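Progress report, laundry and linen room, Dirnham House
To: Prellgate small grants desk
From: Mỹ Huỳnh
February 14, 2024

Sorry for the short one, we open in an hour and I want this off my desk.

Where we are. The linen room is in use. Shelving up along the back wall, labels on, the old coat hooks gone. Grant was 700 dollars for the towel restock and we spent 600 of it, the rest is being held for a second hamper because the first one has a split seam already. Receipts are in the folder I sent over with the July plan, the new ones go in tonight.

Towels. 48 bath size in from Lombardi, all washed once before going on the shelf. Lint was bad on the first wash, fine on the second load once we stopped mixing them with the flannel sheets. Hand towels still on back order. I rang twice. They say end of the month, I would plan for later.

Folding. This took more time than I budgeted for. Everyone folds different and the stacks were leaning and coming down when someone pulled from the middle. We settled on one fold: long side in thirds, then half, then half again, folded edge facing out. Hem gets found first and pulled straight before anything else happens. If the hem is crooked the whole thing is crooked, and you end up starting over.
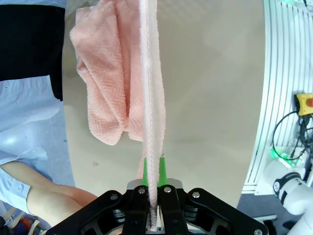 Do the textured towels need a different fold from the flat ones?
The same fold works for both, but textured ones come out thicker so we stack them lower, and they get there own shelf.

Sorting. Three bins now, whites, colors, and anything going to rags. Rag bin fills faster than I expected. Some of that is the old stock finally getting thrown out, which was overdue. Frayed hems get one repair and after that it's rags.

Problems. Dryer number two runs hot, Drukance are sending someone but no date yet. Until then it's on low and loads take longer, so the morning folding starts late and runs into lunch. Also the label tape peels off in the damp. Trying the sew-in kind on the next batch, a little more money but it comes out of supplies and not the grant.

Not done yet: the written folding sheet for the wall. I have a draft, its too long. Needs to be one page with big type. Also the shelf count form, which I keep meaning to get to.

Next. Second hamper ordered by the end of this month. Wall sheet up. Hand towels in if Lombardi come through, if not I'll ask you about switching suppliers before I spend anything. Can you confirm the leftover money can go on the hamper? It was down as towels only in the orginal budget.

Mỹ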